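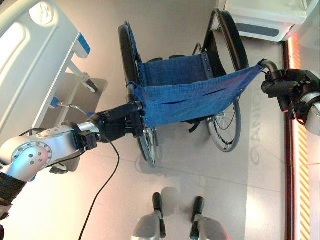

Two Hands, One Wheelchair

Wednesday, January 27, 2021

I have spent most of this month trying to decide which hand I like better, and since neither of them is attached to me, people keep assuming it must be an easy question.

The short version for anyone who wandered in from the bicycle posts: I work with a two-armed robot, and my current job is to get it to push a manual wheelchair from one side of a room to the other. It has to take hold of both push handles, keep hold of them, and walk the chair along without running over the bed. Toddlers do this for fun. My budget for it runs through spring.

Up to December we had the old two-finger grippers on. I'll call them the Lundness pair, because that's what everyone here calls them, after the bench they were first bolted together on. The Lundness pair are very good at boxes. Give them a box and they're happy all day. Give them a push handle and they pinch it from two sides like someone picking up a wet sock, and everything is fine until the chair needs to turn. Then the handle rotates between the pads, the robot's idea of where the chair is and the chair's idea of where the chair is begin to differ, and I walk over and press the big button.

I pressed the big button a lot. It has a nice action to it.

So the new ones went on, the jointed kind, with fingers that fold around a thing instead of squashing it. The project name for them is Dodel. I didn't pick it. Remo Palumbo picked it, and he says it doesn't stand for anything, which I believe, having seen his other names.

What's better with the Dodels

They wrap. Once the links are folded around a round handle there is somewhere for the force to go when the chair pulls sideways. With the old pair I was cranking up the squeeze to stop the slipping, and all that did was make the slipping more sudden when it came. Now I can run the grip fairly soft. The chair gets to wiggle a bit inside the hand and the arms don't panic.

They also forgive me. My handle detection is off by a little nearly every time, more on bright fabric than I'd like, and the seat on this chair is about as blue as a seat can be. With the two-finger pair, a little off meant a clean miss and a click of pads closing on air. The folding fingers scoop the handle in. I fixed nothing in the detection code and my numbers went up, and I took the credit for a full afternoon.

What's worse with the Dodels

They're bulky. Getting one hand between a wheelchair and a hospital bed is a parking problem. The left arm has to come in low and bend at the wrist just so, and when the planner gets it wrong it gets it wrong in the direction of the bed rail. I've added a keep-out zone around the bed. Then I made the zone smaller, because with the first version the robot concluded that the chair couldn't be reached by any means and stood there looking thoughtful.

They're slow to let go. Opening a pair of pads takes no time. Unfolding fingers from around a tube takes long enough for me to have an opinion about it. If you want to grab, check, and grab again, you pay for it on every try. I measured a full close and open on both sets and the Dodels take 3 times as long. Remo says this is a software setting. Remo says that about weather.

And they block the view. The head camera looks down over the seat at both handles, and as soon as the fingers are around them there isn't much handle left to look at. You go from seeing to believing at exactly the moment you'd prefer to be seeing. I've been leaning on the motor currents in the fingers instead, which tell you something is in there without telling you what. It could be a handle. It could be a fistful of seat fabric. For a while last week it was a fistful of seat fabric, and the robot reported a firm, confident grip, as well it might.

About the controllers

I had planned to keep this to grippers, but you can't really. A hand that holds tight on both sides turns two arms and a chair into one closed loop, and if the arms disagree by the width of a fingernail they'll fight each other through the frame. The old grippers hid this from me by slipping. The new ones don't slip, so I got to find out how badly my two arms were getting along.

The position controller, the one we've always used, was no good at all here. It held both hands exactly where they were told, and the handles made a noise. I went over to the Rumow controller, which lets each arm give a little when it's pushed. That one needs tuning per arm, and the arms are supposed to be identical, and they are not. The left one has been repaired more. I ended up making it the stiff one that leads, with the right one following along loosely, which is how my parents carried furniture.

Rate matters too. At 300 updates a second it's smooth on our floor tiles. I tried dropping it to give the vision side some breathing room and every seam between tiles came up through the casters as a little shiver in the wrists. It went back to 300 before lunch.

Where that leaves me

The log says 3,809 grasps on push handles across both sets of hands, and I was present for an upsetting share of them. For straight lines on a clear floor I can't find a difference worth writing down. For turns the Dodels win by so much that I stopped running the comparison and just left them on. For getting in and out of tight spots beside the bed I still miss the old pair, and I've kept them on the shelf by my desk with the adapter plates taped to the back, in case.

Next on the list is the Carrier test, which is Remo's name for the full run: come up behind the chair, take both handles, back it away from the bed, turn, go through the door. The door has a small lip. I've been stepping over that lip for 2 years and had never once noticed it until I had to write it down as an obstacle.

If anyone has tried wrapping fingers on handles with worn rubber grips, please leave a comment. I have a second chair coming with those, and the person who offered it to me described the grips as "kind of sticky, mostly."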